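4.2 Disassembly sequence and the condition of the tower units

The second group of equipment examined in this study consisted of desktop computers in tower cases, withdrawn from office use and received at the Homport facility in mixed lots. Over the study period 1416 units of all kinds passed through intake. Of these, 398 were towers complete enough to be opened and recorded in full. Units arriving without a power supply, without a motherboard, or with a case too bent to open by hand were weighed and sent directly to the shredding line, and they are not considered further in this section.

Towers were chosen for closer study for two reasons. They contain a wider range of separable parts than laptops or thin clients, and the parts are held in place by several different means, often within the same case. A single tower may combine screws, spring latches, sliding plastic clips, friction fits, and threaded standoffs. The time needed to empty a case therefore depends less on the number of parts than on how many times the method of release changes from one part to the next. This effect was noted in the earlier Saltico survey of office printers, although printers have fewer parts of resale value and the comparison should not be pressed too far.

All towers were processed in the same general order. The side panel was removed first, and the case was laid on its side with the opening upward. Loose dust was drawn off with a soft brush and a vacuum nozzle. The operator then recorded the maker's name where it could be read, the type of power supply, the number of drives, and whether any expansion card was fitted. No part was released until this record had been entered. The rule was adopted after the first lots, when several drives were separated from their cases before the case number had been written down and could not be matched again.
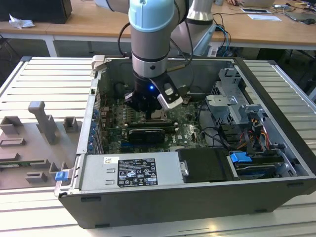 Figure 5. Interior of a tower case laid on its side with the side panel removed. The Dell logo is printed on the green motherboard. Blue plastic expansion-slot clips run along the rear panel, and a labeled power supply and a drive in its tray are also present.

Why are towers laid on their side before any parts are released?

Laying the case flat puts the motherboard at the bottom, so that cards and drives are supported while their fasteners are opened. It also keeps loose screws inside the case, where they can be collected, and prevents a heavy power supply from dropping onto the board when its last fastener is removed.

The use of color by manufacturers deserves separate mention. In many business-grade towers, the parts that a service technician is expected to handle are marked in one color, while the structural parts of the case are left gray, silver, or black. The blue clips and the small blue release tab in Figure 5 belong to this general practice. For the purposes of material recovery, such marking shortens the search for the release point and reduces the use of force. Operators with little experience of a given model were able to find colored clips without instruction. Unmarked latches of the same color as the frame were more often missed, and in several cases the surrounding metal was bent before the latch was found.

Expansion cards were released after the drives and before the power supply. Where the rear panel was fitted with plastic clips, each clip was opened fully before the card was drawn straight up from its slot. Cards held by a screw at the bracket took longer, chiefly where the screw head had been damaged during an earlier repair. Cards with a ribbed metal surface were graded separately from bare cards, as the metal affects both the weight of the lot and the price offered for it. Cards were placed in trays lined with antistatic foam and were not stacked.

The processor and its socket required the most care of any area in the case. In the sockets considered here the processor is held down by a metal retention bracket, and the contact pins may be located either on the processor or in the socket itself. Where the pins are in the socket, any sideways movement during removal can bend them and make the motherboard unfit for resale. The bracket was therefore opened completely before the processor was touched, and the processor was lifted by its edges in a vertical direction. A protective cover was placed over the empty socket at once. Heat sinks that did not come free under light pressure were left in place, and the board was set aside for warming. The dried thermal paste found in older units was the usual cause.

Among the towers recorded, 34 motherboards were downgraded from resale to material recovery on account of damage to the socket area. The operator's notes do not always make clear whether the damage was present on arrival. Ulises Zapata, who supervised the bench during the second half of the study, introduced a short inspection under a magnifier immediately after removal of the processor, and the notes from that point on are more reliable. The earlier notes have been kept in the data set without correction. Readers who wish to compare the two periods should treat the first as an upper limit on handling damage.

Power supplies were removed as complete units and were never opened at the bench. Their internal capacitors can hold a charge after the unit has been disconnected, and the value of the parts inside does not justify the risk. The label on each supply was read for rated output and certification marks. Labels that had been covered by a later inventory sticker were recorded as unreadable unless the sticker could be lifted without tearing. Supplies with a legible label and an undamaged cable set were forwarded to Leemans for load testing. All others were consigned to metal and cable recovery.

Drives were treated as a separate stream from the moment of removal. Each was taken out together with its tray where the design allowed, given a number linked to the case record, and held in a locked cabinet until erasure or destruction had been confirmed. Trays of uniform type were kept for reuse. The screws and side fittings by which drives are held in their trays were collected by type, as replacements are otherwise difficult to obtain for older cases and the lack of them had delayed the refurbishment of otherwise sound units.

The empty case, with its outer shell and inner frame, forms the largest part of each tower by volume. In most models the outer shell can be parted from the frame without tools once the front panel has been taken off. The plastic latches and clips should be removed before the frame is baled. The Huvine line accepts steel with a small share of attached plastic, but lots in which the clips had been left in place were returned for further sorting on two occasions, and the cost of return transport was greater than the cost of removing them at the bench.

The order of work set out above was followed for every tower in the data set. The time recorded for each stage begins when the operator first touches the part concerned and ends when the part has been placed in its tray or bin. Brushing, vacuuming, and the entry of case records are excluded from these times and are reported separately in Section 4.3, together with the time lost to missing tools and damaged screw heads.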